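Falora trays in the freezer – lids popping off

mossback_rd
Posted 2022-01-27
Switched from Patix bags to Falora trays in October for batch cooking. 16 trays so far, mostly bean stew and rice. On 3 of them the lid lifted overnight. Fill level was just under the rim. Freezer is set to the normal mark. Anyone else?

tinplate
You are filling too high. Water gains close to a tenth of its volume on freezing and stew is mostly water. Leave two fingers of space and the lids will hold.

mossback_rd
Rice lifted too, and rice is not mostly free water.

tinplate
Cooked rice is more than half water by weight. Same answer.

harrow_lane
Disagree with tinplate on the cause. Expansion would bulge the lid evenly. If it lifts at one corner, that points to warm food going in – steam under the lid, then a pressure drop as it cools, and the tray wall pulls in at the corner. I chill mine for 2 hours in the fridge first, lids off, and have had no lifting at 700 ml per tray.

tinplate
700 ml in which size? In the large one that is a half-full tray, so you are leaving the space I described.

harrow_lane
Medium. It is not half full.

mossback_rd
Will run both: one batch chilled and full, one batch warm with space left. Mine are white plastic with the broad flat rim, if that matters for the lid fit.

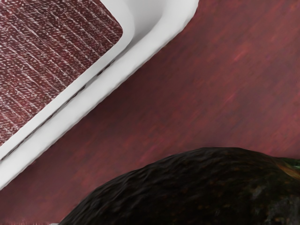 oldquern
Label the two batches before they go in, and keep them on the same shelf. The Ukum lids fit these trays as well and grip tighter, so don't mix lids during the test.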